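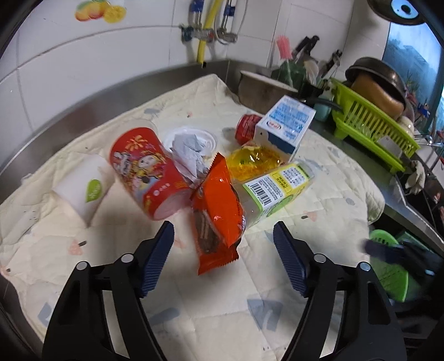 From: Joni Väisänen
To: Grirnside kitchen list
Subject: Re: [kitchen] Sorting what ends up in the sink

I took the long route through the archive before answering, because we had this same discussion in February and I didn't want to repeat it. The part I'm answering:

> Can we agree on what goes where? I came in at 7 and the left sink
> was full of cups and wrappers again, on top of the pad. I don't mind
> people putting things there, but then somebody has to pick through
> it. Also, are we still rinsing cartons? The sheet by the door says
> yes and the one over the bins says no.
>
> Tuominen side

The sheet over the bins is the old one. I'll take it down tonight. Please go by the one at the door:

- Drink cartons: empty, rinse, flatten. Carton bin.
- Cans: rinse, don't crush. Metal.
- Clear plastic bottles: empty them, cap back on, label can stay. Plastic.
- Paper cups: general trash. They are lined, and our hauler (Flellard) won't take them with paper.
- Lids: pull them off the cups first. Plastic, if they're clean.
- Snack wrappers and thin plastic bags: general trash.
- Napkins: general trash.

The cups are what we get wrong most often. A red paper one and a white one look like they belong together with the cartons, and they don't. Flellard sent back 2 bags last month over cups and charged us 19 for each.

On the sink itself, I'd like to keep the quilted pad where it is. It stops bottles and cans from banging on the steel, and the people upstairs do hear that. It should come out before anyone runs the water, though. If it gets wet, hang it over the rail and put the spare down. The spare is in the Vonton box on the bottom shelf.

Please don't hang anything on the blue-handled valves or the yellow gas hose behind the sink. I found a dish towel there last week. Use the hooks on the other wall.

If you leave things in the sink to sort later, that's fine with me as long as they're gone by 10 at night. Anything with liquid in it gets emptied first.

Joni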